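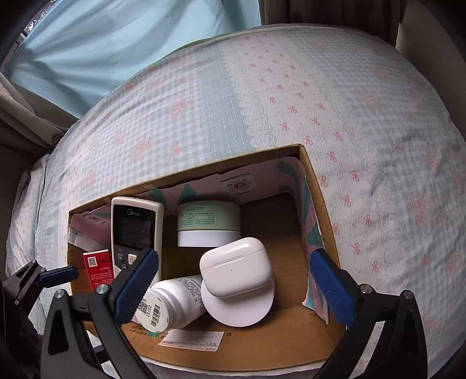
One member wrote in before the meeting to say that the back bedrooms on the Clerwood side were too warm to sleep in for most of June, and that the letter about quiet hours for cooling units made no sense to anyone living up there. The letter was read out in full at the member's request.

Zalar House Residents' Association
Minutes of the general meeting, 25th July
Held in the ground floor lounge

1. Opening
The chair opened the meeting at 7 pm. Apologies were received from units 3, 14 and 31. A quorum was present.

2. Minutes of the June meeting
Approved with one correction. Under item 6, "east stairwell" should read "west stairwell."

3. Cooling and quiet hours
The letter above was discussed first. The current rule asks residents to turn off cooling units with outside parts between 11 pm and 6 am. It was written when most units in the building were window models. Several members said the newer wall units are much quieter and the rule should say so. A resident of the Dendia Street side disagreed and said the hum from the unit below hers comes through the floor all night, new or old.

It was asked whether the rule had ever been enforced. The secretary found two warning letters on file, both from before the roof was redone.

Motion: to suspend the quiet hours rule for cooling units until the end of the summer, with complaints to go to the secretary in writing. Moved by unit 9, seconded by unit 22. Carried. Two against, one abstaining.

The chair will ask Fitzsimmons, our managing agent, for a draft of a permanent rule. Members want it to deal with drip trays as well. Water from the third floor has been landing on the bicycle rack.

4. Remote controls and manuals
Units let furnished should have the remote and the manual left inside at move-out. Three new tenants this year had neither. Fitzsimmons charged one of them $22 for a replacement remote. The meeting felt this should be the landlord's cost. The secretary will write to Fitzsimmons and ask for the charge to be refunded.

5. Electrical load
Fitzsimmons reported by email that the main panel on the Clerwood side tripped twice in June. Their electrician wants to look at the panel before any more units are added. The inspection fee is $208. Approved, to be paid from the repair account.

Until the inspection is done, owners are asked not to install new cooling units on that side. It was asked if portable units count. The chair did not know and will find out.

6. Hallway windows
The second floor window still does not open. Unit 12 offered to free it with a putty knife. The chair said to wait, as the frame was painted last year and is under warranty. Unit 12 asked that it be noted this is the third meeting in a row the window has come up.

7. Laundry room
The left dryer is working again. The lint trap is not being emptied. A new sign will go up. Hours stay as they are.

8. Money
Repair account: no questions on the printed statement. The lounge deposit stays at $100. A request to drop it to $90 for residents over 65 did not get a second.

9. Other business
Packages are being left in front of the mailboxes and blocking the lower row. Please move them to the shelf.
The garden hose is missing its nozzle.

10. Next meeting
Date to be posted in the lobby once Fitzsimmons confirms that their electrician can attend.

Meeting closed at 8:35 pm.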